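December 8, 2022

I lost 15 recordings to a screw. I've been putting off writing this up because the screw was mine, and so was the decision to leave it alone when I first felt something odd.

Some background for anyone who wandered in from the bread posts. Since the fall I've been doing piecework for a project called Coton, which collects recordings of people doing chores by hand, except the hand is holding a gripper. You squeeze the grip, two fingers close, a camera watches, and someday a robot is supposed to learn from all this how to clear a table. I've cleared a lot of tables. My running total before the bad batch was 3,286 clips, a number I'm proud of in the way people are proud of a bowling average.

The fingers on my gripper pivot on small screws under silver caps. The one that failed was on the left finger, second from the tip. It backed out a little at a time, and for a good while all I noticed was a faint click when I squeezed. I assumed the click was my wrist. I'm at the age where that's a reasonable assumption. 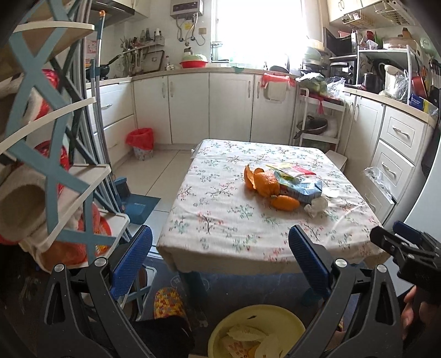 Slop in a pivot is a sneaky fault. The finger still opens and it still closes, and if you're picking up something big and dumb like a dish towel you can go all afternoon without a complaint. Flat, thin or light things will tell you sooner. A job like the one on that tablecloth, with the torn orange peel, the crumpled tissue and the scrap of white paper by the snack bag, is about as good a test as I could design on purpose. The pads have to meet squarely to get hold of a bit of paper. If one of them arrives late and slightly crooked, you pinch air, then you pinch air again, then you get the tablecloth.

I got the tablecloth a lot. I figured I was tired. I changed my grip, slowed down, and switched to coming at things from the side, and every one of those adjustments went into the recordings as if it were how a sensible person picks up a tissue. Somewhere a robot may owe its strange sideways lunge to me.

The batch came back with a note from Skestance, the firm that does the checking. The finger width reported by the tool didn't agree with the finger width in the video, and the gap got worse from the first clip to the last. They had drawn it on a graph. I've had report cards that were kinder. All 15 were rejected, and I was asked to "inspect the end effector prior to resuming," so I did, and the cap came off in my hand with the screw still in it.

The fix took 19 minutes, most of them spent looking for the small hex key. It had been in the coffee can with the dead batteries. I put a drop of threadlocker on the screw, ran it in until it stopped, and backed it off a hair so the finger could swing. Then I ran the calibration, which I'd skipped for three weeks on the grounds that nothing seemed wrong. The tool thought it was open 70 millimeters. My ruler agreed, for once.

There's a safety side to this too, and I'll mention it even though my only injury was to my standing with Skestance. The Engström handbook that came with the tool says to stop at any new noise, and it says so on page one in a box. My feeling had been that such boxes are for people who run things with motors in them. A hand-squeezed gripper isn't going to take anybody's arm off. But a screw that size landing in a bowl of fruit salad is a different conversation, and I work in kitchens.

So now I wiggle each finger side to side before I start. If it moves in a direction it shouldn't, I get the hex key, which lives in the case. I also calibrate at the start of every session, grumbling.

I've asked Coton whether I can redo the lost batch. They said yes, at the same rate, once the next round at Nustthorpe opens up. I'm saving orange peels.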